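白色被套老是从床沿滑下来拖到地毯上,大家怎么处理?

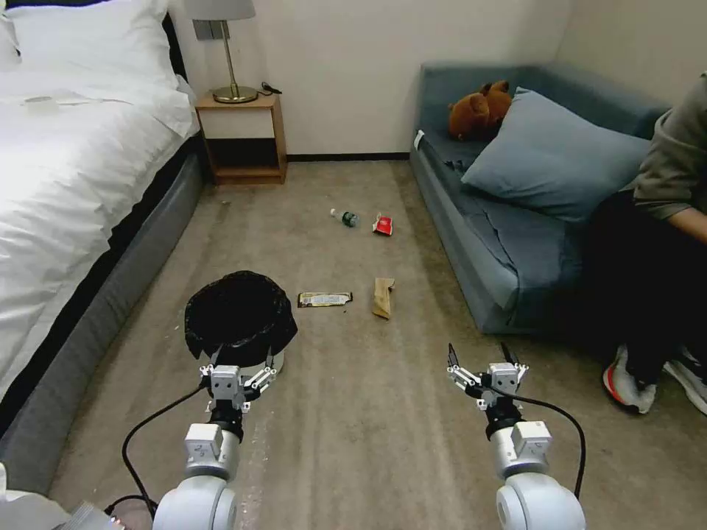 提问者:Yen-ting Wu
分类:家居 > 床品与清洁
浏览 1841 次

房间铺的是米色地毯,床是那种深灰色软包床架,边上一圈包着布,看着很高级,用着很滑。我买的是 Gramberg 的白色双人被套,当时觉得白色干净,像酒店。买之前没人提醒我酒店有人天天洗。

现在的情况是被子铺好以后两边往下垂,早上铺得好好的,晚上回来就有一个角快到地上了。地毯我也吸,但吸完还是有一道一道浅色的印子,不知道是毛倒向不同还是以前洒过什么。被角碰几次地就发灰,洗了7次,灰得越来越均匀,也算一种进步。

另外就是垃圾。垃圾桶放在床前面,圆的,套黑色垃圾袋,位置可以说是全屋最方便的。可零食包装、饮料瓶、纸袋照样躺在地毯上,离桶一步远。我室友的说法是“等会儿一起扔”,这个等会儿我至今没等到。

想问三件事:
一,被子怎么才能不往下溜,又不用每天塞进床垫底下?
二,地毯上的浅色印子怎么判断是脏还是毛的方向?
三,垃圾桶到底该放哪儿?放沙发边上会不会好一点?沙发是灰蓝色的,靠墙角,基本上人都窝在那里吃东西。

Prutonent 的地毯喷剂我看有人推荐,102块一瓶,先问问再买。

回答 1(已采纳)
回答者:Chibuzor Okeke

被子先量一下。床垫宽度加上两侧床垫的厚度,就是被子该有的宽度,超出来的部分都会想办法去找地板。软包床架面料滑,被子一旦过了那道边,自重就把它带下去了。要么换小一号的被子,要么横过来铺试试,很多双人被长宽差得不多,横过来长度够用。被芯和被套四个角要系上,不然里面的芯先跑,套子跟着跑。

地毯的印子,用手掌逆着摸一下。摸完颜色变了就是毛的方向,朝一个方向再吸一遍就行。颜色不变的,拿白毛巾蘸温水按(别搓,搓了就起毛),毛巾上有颜色就是脏。毛巾干干净净而印子还在,可能是以前用过什么清洁剂没洗净,这种会发黏,特别招灰,先用清水按几遍再说。喷剂不急着买,印子很可能就是上一瓶喷剂留下的。真要用,先在沙发背后那种看不见的角落试一小块,等干透。

垃圾桶跟着嘴走。在哪儿吃就放哪儿,放到沙发扶手旁边,坐着伸手能够到的地方。还有一点,袋子别让它松松垮垮翻在外面,往桶口里压一压,或者在外面打个小结把袋口收紧。袋口一塌,扔瓶子就容易弹出来,然后就没人捡了。

饮料瓶建议另外放个纸袋收,反正你们地上好像也不缺纸袋。

追问(提问者)

量了,被子确实大了一圈。横过来铺好多了,就是被套上的标签现在在侧面,天天看着它。垃圾桶挪到沙发旁边以后,室友评价“早该这样”。

回答 2
回答者:Vukčević 家的拖把

换深色被套。
我家灰的,用了很久,脏没脏我也不知道,心情很好。

回答 3
回答者:十月搬家

我之前用过 Purnolance 的被子固定夹,夹在床单和被套之间,能固定,但翻身会硌到,后来全拿去夹薯片袋了,那个挺好用的。

地毯那个我不太懂,我是租的房子,印子入住就有,拍了照发给房东,之后就当它是花纹。你要是也租房,先拍照再动手洗,万一洗出一块特别干净的,跟旁边颜色不一样,退房的时候更难讲。

床头柜下面那个敞开的格子可以放一卷备用垃圾袋,换的时候不用跑厨房。

共有 883 人觉得本页有帮助
相关问题:软包床架怎么除尘 / 白色被套发灰还能不能救 / 室友说等会儿扔是多久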